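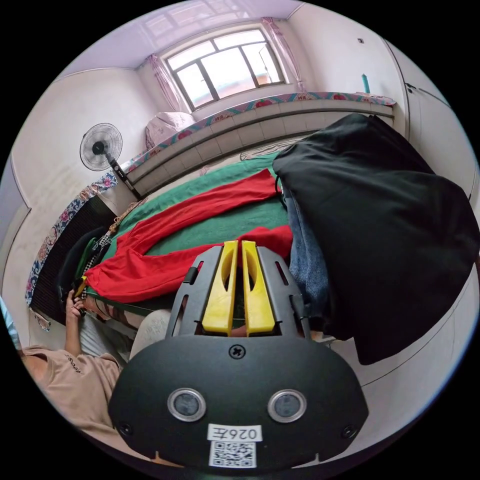 Section 8. Setting up the Reltix weigh crate for calves

Read section 3 first if the load bars are new. Two people for the lifting, please.

1. Pick level ground. Concrete best, hard-packed dirt ok. Not straw.

2. Bolt load bars to the crate feet. Finger tight only for now.

3. Run the cable out the side away from the gate. Calves chew it.
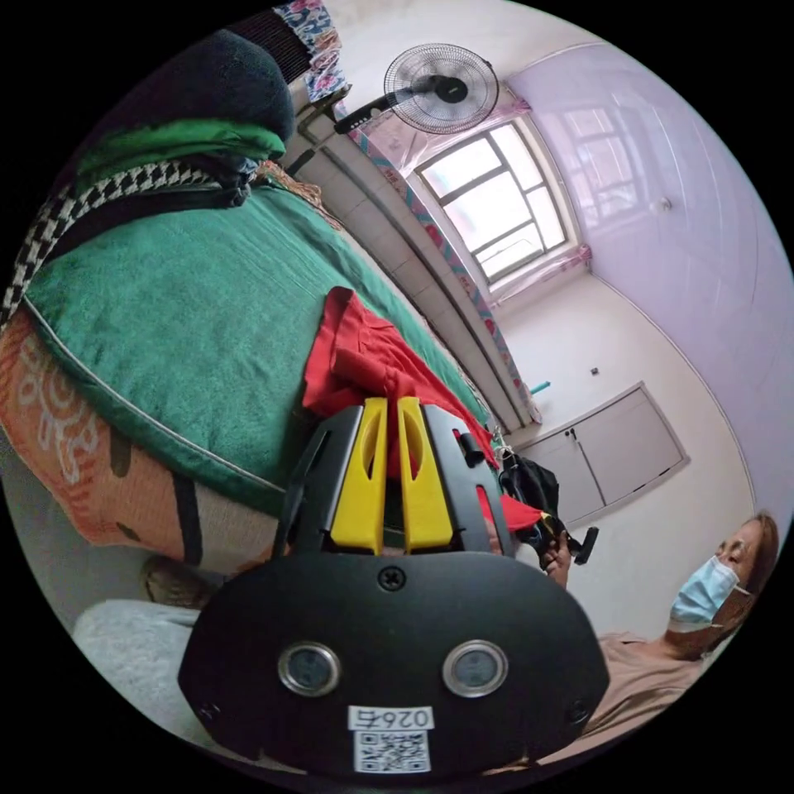

4. Plug in the Astach indicator, wait for zero. If it shows error 33, cable's not seated. Push and twist.

5. Tighten all bolts. Zero agian.

CAUTION: never zero with an animal in the crate. Sounds obvious. Andri Zwahlen had a whole July group down as 32 kg light that way.

6. Test with a known weight, feed sack will do. Write the reading in the log,

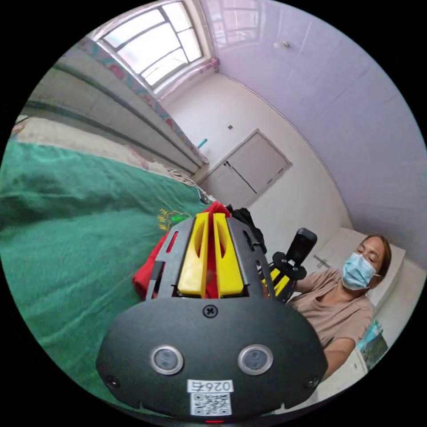 then move the sack to the other end and read it again. Both should match. If they dont, a foot is off the ground, go back to step 1.

NOTE: spare load bar is part no. 3323. Order through Tamayo.

Bedding and sick calves 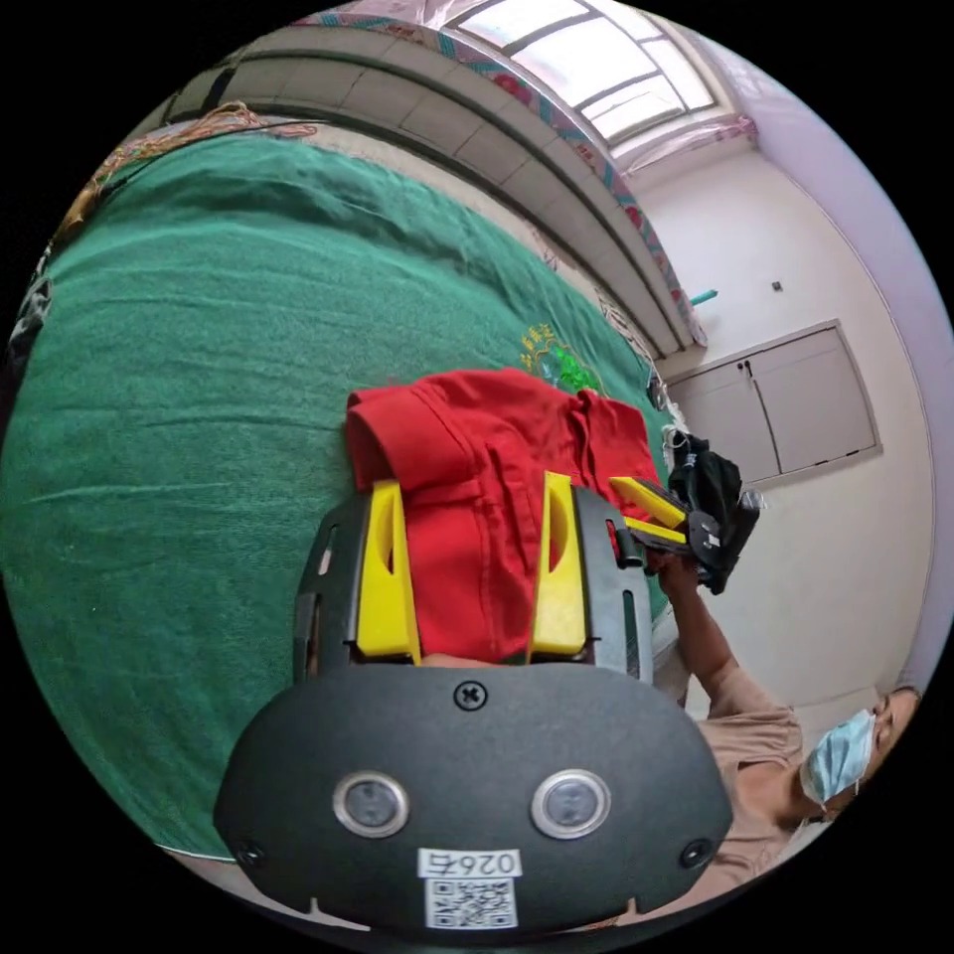 Weigh sick calves last and scrub the floor mat straight after. A chilled calf wants covering as soon as it's off the crate. Any old blanket does the job, a wide green one like that is plenty for a newborn. Keep it off the load bars or the reading drifts.

Checked 9/18/23, A. Valderrama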